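Hekano Tabletop: README and data card

4 min read

Hello, and thank you for picking up this set. Please read the section on the gripper fault before you train anything on it, even if you usually skip straight to the loading code (I do too, and I have paid for it more than once).

What is in here

Hekano Tabletop holds 882 simulated episodes of a robot arm reaching, opening and closing over a table. All of it was rendered in the Jevero simulator, with the view taken from the wrist. Each episode comes as a folder with the pictures, the joint readings, the commanded gripper width and the measured gripper width. Please keep those last two apart in your head, as most of this page is about the difference between them.

The gripper fault

In March we noticed that a policy trained on the first release had picked up a nasty habit. It would close nicely in the middle of the table, then go out towards the near edge and simply stay open, hovering there as if it had forgotten what it came for. We blamed the training for quite a while, and then the learning rate, and then each other a little. In the end Ánh Nghiêm sat down with the raw logs and found that in 93 episodes the close command was sent and recorded, but the simulated fingers never moved. The commanded width drops to zero, as it should, and the measured width stays at its widest until the episode ends.
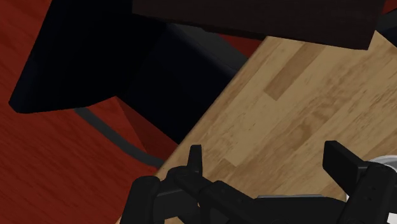 The cause was a collision setting in the Bagheri scene pack, which we use for the rooms and furniture. The invisible collision shape round the tabletop was made a good deal larger than the table you see, so when the arm came in low over the edge the finger joints were counted as touching it and the solver locked them. No error was raised. The success flag made matters worse, because our script set it from the command and never looked at the fingers at all, so every one of those episodes was marked as a success. That was my script, and I am sorry for the trouble it caused.

What we changed

The collision shape now follows the table properly, and the success flag is worked out from the measured width. We have left the faulty episodes in, under the folder named stuck_open, and taken them out of the default training split. A few people asked us to keep them for work on spotting faults, and they are rather good for that. If you have the first release on disk, please delete it and fetch this one.

A word on safety

Please don't run a policy trained on the first release on a real arm. We tried one at low speed on the Wulwood bench and it pressed down on the table edge with its fingers wide open until the force limit stopped it at step 400. The guard was shut and no one was hurt, but one fingertip needed replacing.

Still open

In 13 episodes the measured width flickers for a few steps before settling. We don't yet know why. They are listed in flicker.txt and are still part of the training split, so leave them out if your method is sensitive to that sort of thing.

Questions and corrections are very welcome. Send the episode number along with the scene name, and Ánh or I will have a look.

Last changed 20 Mar 2022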